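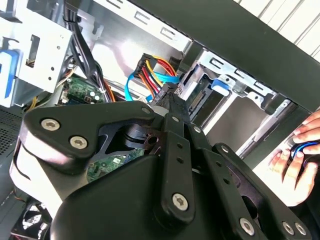 Page 2 of 4

About Ristero

Ristero writes control and perception software for robot arms that work on cluttered assemblies: computer cases, cable runs, drive bays, test boards. We do not build arms or grippers. Our code runs on the customer's controller and talks to whatever hardware is already bolted down.

The company has three products. Skenis is the planner. It takes a partial model of the workspace and returns a path that keeps the gripper linkages, as well as the fingertips, clear of cables and sheet metal. Kong is the contact controller. It runs at 200 Hz and handles the last stretch of an insertion, where camera data is least reliable because the gripper blocks much of the view. Brarnine is the logging and replay tool. It stores joint states, wrist camera images and planner decisions on one clock, so a failed run can be stepped through later.
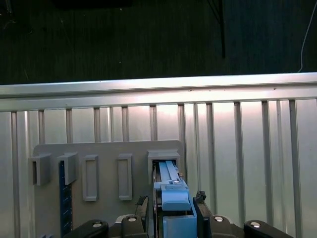
Kong treats each receptacle as a separate target with its own approach axis, force limit and search pattern. These are kept in a plain text file that a technician can edit without recompiling. The current regression set has 164 insertion tasks, and a release ships only after all of them have been run on hardware. Simulation is used for early checks on Skenis but does not count toward a release.

Hendrik De Smet leads the controls group. The staff is some 20 people, most of them engineers. Support requests go directly to the group that maintains the module in question.

Release notes for Kong and Skenis are posted each September. Brarnine is updated as needed.

Last revised 31 August 2022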